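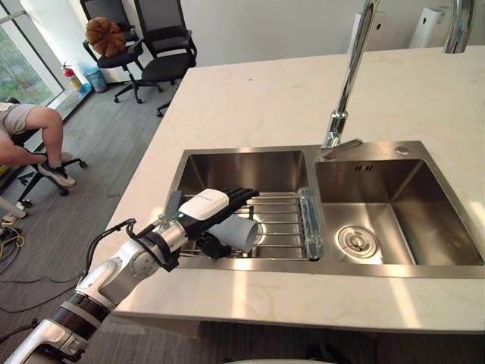 Kinidard manipulation software group
Minutes of the August review, sink and rack tasks
Chair: Wycliffe Mfaume
Start: 10:00

1. Minutes of the previous meeting

Accepted with one correction. Under item 4, "wrist frame" should read "tool frame."

2. Planner

The Owino planner now treats the sink as two separate basins with a shared divider. The old model used one box with a thin wall in it, and the planner sometimes returned paths that clipped the wall by a few millimeters. Replay of the stored runs against the new model gave no divider contacts.

Approach angles for cups lying on their side in the rack were discussed. The current rule prefers an approach from the counter side, with the forearm passing over the edge of the countertop. Clearance to the counter is acceptable at the default speed. Mfaume asked for the clearance margin to be a named parameter in the task file. At present it is a constant in two places, and the two values differ.

Planning time has gone up with the new model. The worst cases are all starts from the folded pose. Caching the first segment from that pose was agreed.

3. Perception

Metal remains the main problem. Depth returns from the basin walls are poor when sunlight comes across the counter, and the rack rods appear and disappear between frames. The Clutcombe filter fills the missing rods from the rack template, but only after the rack pose has been fixed. If the rack is moved during a run the filter keeps the old pose for up to 8 seconds. This is too long. The filter will be changed to drop the template when rim residuals exceed the threshold.

Translucent objects are still segmented as background in part of the set. Of 706 labeled frames in the test split, the failures are concentrated where such an object stands close to the divider. More labels will be added for that case before any retraining. No change to the network for now.

Cup rim direction is estimated correctly in most frames once the hand has closed. Before the grasp, the estimate can flip end for end. A consistency check over 7 consecutive frames was proposed and accepted.

4. Hand control

The grasp controller has been moved to the new message format. The old format stays readable until the logs have been converted. Finger torque limits for thin plastic cups were lowered, and the slip detector was retuned to match. One open defect: the controller reports "grasp stable" before the last finger has settled, so the lift can begin early. The fix is to wait on the finger velocities as well as the torques. Review of that change is pending.

There was a question on whether cable drag at the wrist should be included in the payload estimate. It was left out for now. The error it causes is below the noise in the wrist estimate at normal speeds.

5. Tooling

The Flundham log viewer can now step the planner state and the camera stream together. Time offsets between the two are read from the log header. Logs recorded before the header change have no offset field and open with a warning. A conversion script exists but has not been run on the archive.

Nightly replay failed twice on a full disk. Retention will be cut to 10 nights.

6. Actions

Move clearance margin to the task file and remove both constants: planner group.
Cache first segment from the folded pose: planner group.
Template drop on rim residual: perception group.
Additional labels, translucent objects near the divider: perception group.
Finger velocity condition, review and merge: Mfaume.
Run header conversion on the archive: tooling group, after the retention change.

7. Other business

Branch names must carry the ticket number. Branches without one will be deleted at the next cleanup.

Meeting closed 11:25.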